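Went to the open day at Nallgate on Wednesday. Posting my notes as a thread, mostly for people who asked what the automation side looks like up close.

1/ Nallgate is the test site that Vuvesstead runs for household automation. Most of the year it's closed to visitors. They open it twice, once in spring and again in July. This was the spring one, May 1, 2024.

2/ Entry was free but you had to book a slot. Mine was the late morning one. You get a badge and a paper map, and then you walk through on your own. Staff stand at each station and answer questions if you ask.

3/ First station was a Hellström arm loading a dishwasher. It did plates and bowls well. Mugs were slower. It put one in upside down from how I'd do it, but the staff member said either way counts as correct for them.

4/ There was a line for that one, so if you go in July, start at the far end and work back.

5/ Second station was Arico, which is their cloth program. This is what I came for. I fold for a living (hotel linen, years of it) and wanted to see what they think folding is.

6/ Short answer: they start with people. Someone folds at an ordinary dining table, the work gets recorded from head height, and the recordings are used to train the software. The cloths are white with a dark grid.
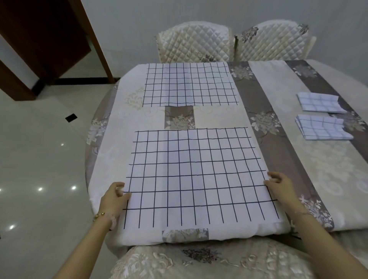

7/ I asked about the grid. The lines make it easier to tell where a cloth has bent or shifted. On a plain white sheet the software has a harder time finding the fold. I have the same problem with white sheets under bad light, so fair enough.

8/ Corners first, same as we do it. Take hold of the two near corners, get the cloth flat, then bring the edges together. Finished ones go to the side. I didn't see anything in the method I would change.

9/ The table has a patterned cloth on it too, and I asked if that was on purpose. Yes. People have patterned tablecloths at home, and the software has to learn which fabric it's supposed to pick up and which one it's supposed to leave alone.

10/ They had a counter on the wall for the program. When I walked in it said 2,958 recorded folds. I don't know how far back that goes. I forgot to ask.

11/ Then the robot's turn, at the next table over. Two arms, one cloth. It took around 81 seconds to fold it in quarters. A person on my floor would be done with a stack by then. The result was square, though. I checked the edges and they lined up.

12/ Second try it missed a corner, dropped it, and went back for it without anyone stepping in. The staff seemed happier about that one than about the clean fold. They said going back for a missed corner was new since last year.

13/ Someone in the group asked about fitted sheets. Not yet. Towels yes, pillowcases sometimes, fitted sheets no. I can't blame them.

14/ Third station was a floor cleaner that moves chairs out of the way. It was switched off for a battery change when I got there, so I can't report on it.

15/ Practical stuff. Parking is on grass and it was muddy. Coffee is by the entrance only. You can take pictures everywhere except the workshop at the back. Allow 3 hours if you want to see every station run more than once. I stayed for 2 and skipped the talk.

16/ A few of you asked if I'm worried about my job. At that speed, no. I'd like one for napkins, which are small and boring and we do a lot of them. I said so on the feedback card.

17/ Booking for July isn't up yet. I'll add the link under this post when I see it.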